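Tramero Teaching Guide
Section 4: Showing the robot a table task by remote control

Before you begin, pour yourself something nice and sit down comfortably. Teaching by remote control is a lot like helping a friend park a car (slow, small corrections, plenty of patience), and most people enjoy it once the first few tries are behind them. We recommend doing your early lessons in the practice view, the simulated table that comes with the software. Save the real arms for later!

What you will need
Both hand controllers, charged
The Tramero software, open to the Practice tab
Enough elbow room to stretch both arms out in front of you

Starting a lesson

1. Put on both controllers and tighten the straps until they stop sliding. Snug is fine, tight is not.

2. Choose New Lesson and type a short name for the task. Something like "pick up food from cloth" will still make sense to you in February, and "test 2 final" will not.

3. Hold your hands out, relaxed, and press Match. The arms on screen will drift toward your own position. Let them finish before you move, even if it feels slow.

4. Decide which hand is doing the work. Park the other arm wherever it won't be in the way, then press Hold for that side so it stays put.

5. Press Record. Bring the working hand over the item from above, with the fingers open and a little apart, and pause there for a moment. That pause gives the robot a clear starting point for the grasp, and it gives you time to check your aim.

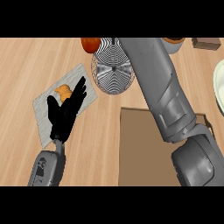
Figure 4-1. Practice view, with the open hand over the food item on the gray cloth.

6. Lower the hand gently and close your fingers around the item. If you catch the cloth as well, open up, rise, and come down again. You don't need to stop recording for a small slip like this, as the robot learns from a tidy recovery too.

7. Lift straight up before you travel sideways, carry the item to the spot you've chosen, and let go only when the hand is low. Then press Save.

Note: The arms can block your view of things behind them. Use the View dial to look from another side before reaching past an arm, and turn it back when you're done so that your next recording starts from the same place.

Note: Save 20 good recordings before you press Train. Our trainer Tsegereda Moges likes new users to reach 41, moving the item a little each time, and her students' robots do seem to cope better with a messy table.

Caution: Never press Match while an arm is resting against something. The arm may swing as it lines up with you, and on real equipment that can bend a finger joint.

Caution: When you move on to the real arms, keep other people outside the marked floor area and leave the stop button within reach of someone who isn't wearing controllers.

If the hand shakes on screen, rest your elbows on the table and set Smoothing one step higher. If it lags behind you, close any other programs and repeat step 3. Message 1759 means a controller has lost its connection; switch it off and on again, and your saved recordings will still be there waiting for you.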